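16 Dec 2024

Up at five, no coffee left, choir thing already going wrong before I had shoes on.

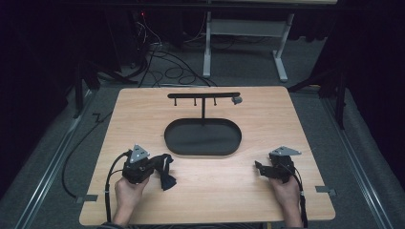 Zawadi says we can't do the carol night at Flustside after all, the hall is double booked and they only told her last night. She wants to move it to the Makokha place and start earlier. Fine by me but that room fits 50 if people breathe in, and we've sold 44 tickets plus the choir itself. Do the math. I texted her that. She texted back a thumbs up, so who knows.

Spent my lunch on the phone. Flustside woman very sorry, offered us the lobby. The lobby! With the doors opening every two minutes in December. Said no thank you, then wondered for an hour if I should of said yes.

Mutua still hasn't learned the bass line for the third carol. He hums it and hopes. Ran it with him in the car, windows up, stuck behind a bus, and he got it right twice and then lost it again at the lights. Good voice though. Wish he'd look at the paper.

Things to do, before I forget
- call Makokha re: keys and chairs
- new posters, old ones say Flustside in giant letters
- Nadora for the mince pies, they close early this week
- cough drops
- write to everybody who bought a ticket, ugh

Mom called while I was making dinner. Her knee is better, she's walking to the store again. She wants to come Friday and sit in the front and I said yes of course, then remembered the stairs at Makokha. Need to ask if theres a side door. Burned the rice a bit. Ate it anyway.

Practice tonight was more than two hours, too long. Sopranos flat by the end and everybody cranky, me included. I snapped at Zawadi over the page turns and said sorry after, by the coats. She said she was too tired to notice. The last song came out lovely, the quiet one, got goosebumps on the second verse.

Home late. Posters not done. Feet cold. Will do the emials in the morning, before work, if I wake up.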